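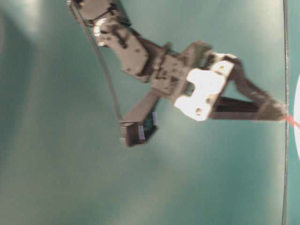
Grorkon Save Converter

Command-line tool that moves Grorkon save files from the original console release to the Millmont edition. Current version: 13. Last tested June 17, 2025.

What it converts

Character level, inventory, map progress and side quest flags. Photo mode albums are not converted. Trophies are tied to the account and cannot be moved by any tool.

Requirements

Python 3.10 or later
A decrypted save exported to a USB drive
Over 40 MB of free disk space

Usage

python convert.py --in OLD_SAVE --out NEW_SAVE

Add --slot N to pick a slot. Without it, the most recent slot is used. The input file is opened read-only. If the output file exists, the program stops with exit code 2 unless --force is set. 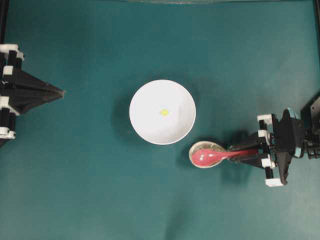
The item table (items.csv) has 106 rows, one per item ID. Columns are old_id, new_id, name and stack_limit. Where the new edition lowered a stack limit, the extra items go to the storage chest. IDs with no match are written to skipped.log.

Known problems

Saves made before patch 1.04 load with the wrong weather in the harbor chapter. Resting at an inn resets it.
Saves with 23 or more custom outfits fail the checksum. Delete outfits in the old game and export again.
The Soltani expansion is read but its boss timers are dropped.

Credits

Save format notes: Mahsa Jafarzadeh
Item table: Robel Abera
Checksum code: Geum-ok Hwang

License

MIT for the code. The item names belong to the publisher of the game and are included for lookup only.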